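Wellstead bench

The Wellstead bench is a two-armed robotic workstation built in a shared workshop at Wellilano. It was assembled by members of the workshop between one August and the next, under the project name Rerance, and is used for the handling of ordinary household objects on a tabletop. The name Wellstead refers to the street entrance of the building, where the first arm was stored before a suitable table could be found.

History

The workshop at Wellilano had operated for several years as a woodworking and electronics space before its members took up automation. Early work was limited to a single arm on a rolling cart. The cart moved whenever the arm stopped suddenly, and the arrangement was abandoned after 14 weeks in favour of a fixed bench. A second arm was bought used from Sfakianakis, a local dealer in surplus equipment, and members travelled to collect it on a Saturday.

The recorded cost of the build was $3,258, excluding the arms. The largest share went to mounting hardware and power supplies, with the remainder spent on cable, connectors, grippers and fasteners. A proposal to enclose the bench in clear panels was put to members and deferred on grounds of cost.

Design

The two arms are fixed at the far side of a brown tabletop on silver metal brackets and reach towards the near edge. Each ends in a black gripper. The arms are named from the robot's own point of view, so the left arm appears on the right to a person standing opposite. This convention is followed in all workshop records, after an early period in which both systems were in use and several program files were labelled incorrectly.

Wiring was added in stages as the build progressed. The workshop's log lists 13 separate revisions to the cable routing, most of them made to give the wrists more slack. Cables on the arms are now left in open loops, and members are asked to move each joint through its full range by hand before power is applied.

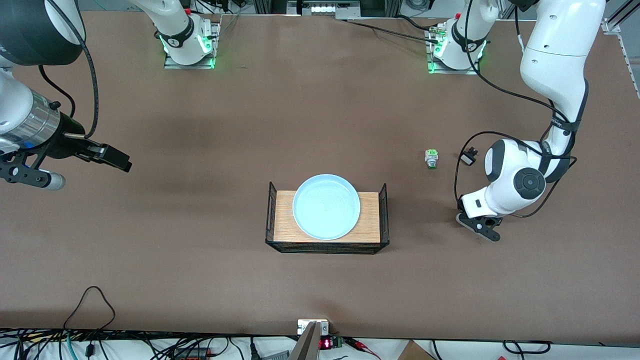
Why are the cables left in loose loops instead of being tied close to the arms?

A cable tied tightly across a joint is pulled each time the joint turns, and the strain is carried by the connector. A loop allows the joint to travel freely. The loop must still be short enough to stay clear of the gripper and of anything being lifted.

Use

Work on the bench is organized into short tasks, each involving one or two objects. Among those recorded under Rerance is the handling of a pale blue plate with a low tray, which has a light wooden base and black metal sides. Thin, smooth dishes were found to be among the more difficult objects in the early months. A gripper approaching a plate from directly above has little to close on, and members came to favour an approach at the rim.

A task is entered in the log as settled once it has been run more than 100 times without a change to the program. Runs interrupted by a person are entered separately. Objects are returned to a shelf at the end of each session, and the tabletop is wiped down with a dry cloth.

Access and safety

The bench is available to members who have completed an introductory session. Two people must be in the room while the arms are powered, one of them within reach of the stop switch. Long hair is to be tied back and lanyards removed. Powered work ends at nine in the evening under an agreement with neighbouring tenants.

Changes to the mounting brackets require the power to be disconnected at the wall. The bolts are checked monthly, and the result is written on a card kept with the log.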